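Topics > Control software > Teleoperation and demonstration > Stirnura
Search articles Enter a term Go
Stirnura (software)

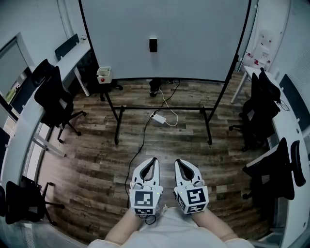 2023-03-11
By Yaroslav Harasym

Stirnura is a software package for turning hand-guided demonstrations into robot motion plans. It takes tracked poses from a pair of hand-held grippers, lines them up in time, smooths the paths and writes them out in a form a two-arm controller can follow. It was started at Plenden and is now kept up by a small group in Poltitz. Its makers call it "calibration-free," a label that does not hold up well, as explained below.

Tracking

Pose tracking depends on square black-and-white markers fixed to a cube behind each pair of fingers. A cube shows more than one face to the camera in most positions, and the software solves for a single pose using all the markers it can read. In principle this is steadier than a single flat marker. In practice the solver can still flip between two answers when only one face is in view, and the filter meant to catch this simply drops the frames. The release notes call the dropped frames "rare." The one public test log lists 3149 frames, of which 281 were dropped, and the notes do not say what would count as common.

Planning

The planner, named Pavliuk after its first module, fits a curve through the smoothed poses and checks it against the joint limits of the target arm. It does not check for contact between the two arms unless a separate setting is turned on. That setting is off by default — an odd choice for a tool sold on two-handed work.

Claims and criticism

The project page reports 166 successful replays but gives no number of attempts, so no success rate can be worked out. It also does not say whether the same person recorded all the demonstrations. The "calibration-free" claim covers only the link between camera and robot base. The offset from cube to fingertips must still be measured by hand and typed into a settings file, and an error there carries straight through to the final motion.

Supporters point out that the code is short and easy to read, at around 712 lines for the tracking part. This is fair, although much of the hard work is passed to outside libraries.

See also: Marker tracking; Trajectory smoothing; Learning from demonstration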